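Search this book Go Advanced search

CHAPTER 12
Setting Out the Play Kitchen

Sooner or later every early childhood teacher inherits a box of plastic food. It will contain four times as much fruit as anyone could reasonably serve, one item that may once have been a croissant, and a lid that fits no pot in the building. The job, described in most training manuals as "preparing the environment," is to turn this box into a kitchen before the children come in.

Chapter 11 dealt with shelves, and with the sad truth that a well-labeled shelf is mostly admired by adults. This chapter moves to the tabletop, where the actual cooking gets done. We will look at what to put out, how much of it, and how far apart. We will also spend more time than you might like on the question of bowls.

Begin with the bowls, then. A child of three treats a bowl as a hat, a drum, a boat and a bed for a small animal before treating it as something to eat from. Two bowls of the same color on one table will be treated as one person's property. Nazma Patwary, whose classroom notes we borrow throughout Part Three, kept a record of disputes over one November and logged 60 of them. Most were about bowls. Very few were about food, and the single argument over a vegetable was settled when both parties lost interest in it.

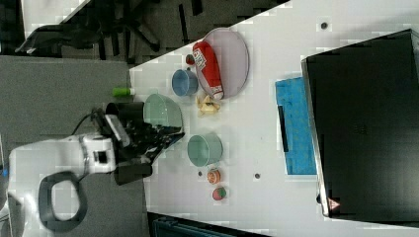 Patwary's advice was to put the dishes down first and leave the food in the box until the dishes had found their places. A cup next to a plate already suggests a meal. Add an orange and an adult will assume dessert, while a child may assume soup. Both readings should be allowed to stand. The teacher who corrects the soup will find herself eating alone.

She was less relaxed about clutter. Her rule was 14 pieces to a table, dishes included, and she held to it with a firmness that her assistants still mention. Beyond that number, she found, children stopped cooking and started shoveling. Tahsin Sikder, who tried the same table with everything in the box, reports that his group spent the whole morning moving the food from one end to the other and described this, when asked, as "work." It is hard to say they were wrong.

Then there is the matter of cookware, which takes up more room than you expect. A frying pan wants its own corner. So does a pot. A colander wants the middle of the table and will generally get it, being large and full of holes, two qualities that young children rank above nearly everything. Leave a gap between the cooking things and the eating things if the table allows it. The gap gives a child somewhere to carry a plate to, and carrying is half the pleasure of the game.

A toaster oven, if you have one, goes toward an end of the table. Children like a destination. They will also put things in it that no recipe calls for, so look inside before you pack up. Sikder once lost a set of keys this way and found them, he says, "at a medium heat."

As for the food itself, choose pieces that can be named at a glance. A strawberry is good. A banana is excellent, especially a peeled one, as it comes with its own story about who did the peeling. A ketchup bottle is worth any three vegetables, for it can be applied to all of them and to the teacher. Keep the spatula close to the pan at the start of the session and do not look for it there at the end.
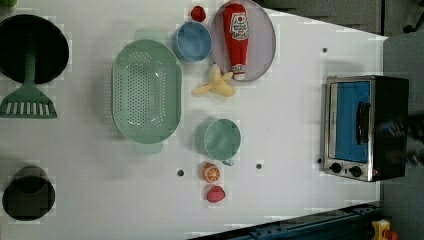 12.1 Before You Open the Box

Wash everything. Toy food gets tasted, whatever was agreed at circle time, and a plastic strawberry that has spent the summer in a closet has little to recommend it. Warm water and dish soap will do. Let the pieces dry fully before they go back on the table, and check the undersides of plates, where stickers from earlier owners tend to gather.

Next, sort the box into three piles: dishes, cookware, food. There will be a fourth pile. Put it back in the box and read Section 12.2.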